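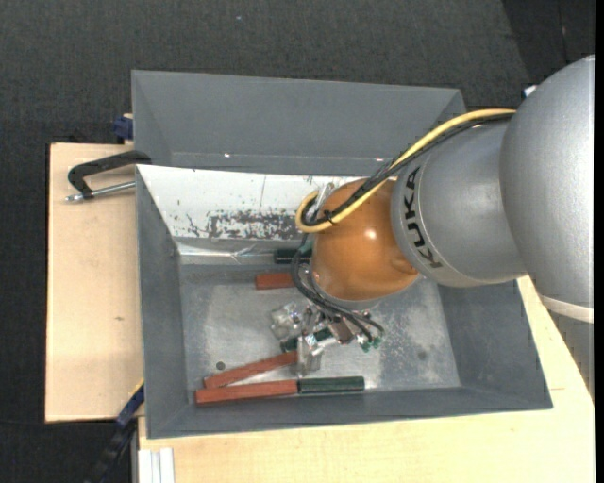

Gray metal bin on a wood tabletop.

May 31, 2019

I finished reading the last of the Shimada letters this week. There are 70 of them, written by a shopkeeper in Rimdale to a supplier in the city, and most are about late deliveries of thread and buttons. The Lundness library keeps them in 3 folders and you can ask for them at the desk.

I started in May with no real plan. I wanted to know what a small shop ordered in a normal year and what it paid. The handwriting was hard going at first - the letter s looks like an f in places - but after a few evenings I could read a page without stopping.

The longest dispute is over an order of 800 shirt buttons. The shop got 2000 and was billed for all of them. It took five letters to settle, and the shop kept the extra ones at half price. Later letters mention buttons only once, to say that no more are needed.

I typed up my notes as I went, with the prices in a separate list. The second folder has a gap in the spring where two letters are missing. Next I want to read the Prusar account books, which cover the same years. They are on the same shelf, and I have asked for the first one.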